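Forums > Manipulation > End Effectors and Kits > Reviews
Log in | Register | Search

Thread: Rantala wrist kit, soft fingers – worth it for fridge work?

kestrel_ohm wrote:
Considering the Rantala two-finger kit for a kitchen pick-and-place cell. The kit is the gripper, the wrist camera and one pair of soft fingers. Has anyone run it inside a refrigerator? My concerns are reach past the front edge of the shelf, and glare from white walls with the door open.

Syahrul Hartono wrote:
We have had one on the arm since September, 600 cycles so far, most of them in a fridge. Grip is good on bowls and on film packaging. Finger texture picks up dust and scuffs early, but I have measured no loss of holding force. Exposure is the weak point. With the door open the camera meters on the white interior and dark objects lose detail. Lock exposure manually. The default profile is tuned for bench work.

pallet_jack wrote:
Disagree on the grip. On a polished steel rim ours slid at anything over 2 N of side load. We went back to the Varnov fingers, which are harder and narrower. They also fit between shelf supports without touching.

Syahrul Hartono wrote:
Were you gripping across the full diameter? Shallow bowls need a wide opening, and the fingertips then meet the rim at a poor angle. We take the rim on one side, one finger inside and one outside. Contents have to be held down for that, so we tape over the top.

pallet_jack wrote:
Full diameter, yes. A one-sided rim grip tilts the bowl as soon as it clears the shelf. Fine if the load is taped, useless if the customer puts soup in it. A test with tape over the food tells me about the tape.

kestrel_ohm wrote:
My loads are packaged, so tape is acceptable. What about price and support?

noor_b wrote:
Netby resells the kit with a 14-month warranty. Replacement fingers are rated for 2,000 cycles on the data sheet. Support answered me in a day, though the reply was a link to the manual. Calibration needs the Noldale plug-in, sold separately – check that before ordering.

Syahrul Hartono wrote:
Wrist camera view from our setup, steel bowl toward the back of the compartment, fingers open. Two strips of gray tape crossed over the purple package, ends at the rim. Note how far the shelf's front bar sits ahead of the bowl. Any approach has to clear it.

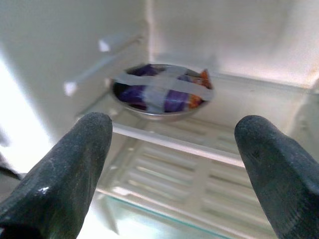 Related threads

Varnov hard fingers: wear after one season
Noldale plug-in fails to save hand-eye calibration
Locking exposure on wrist cameras

Last updated: September
Contact the moderators | Terms of use | Back to top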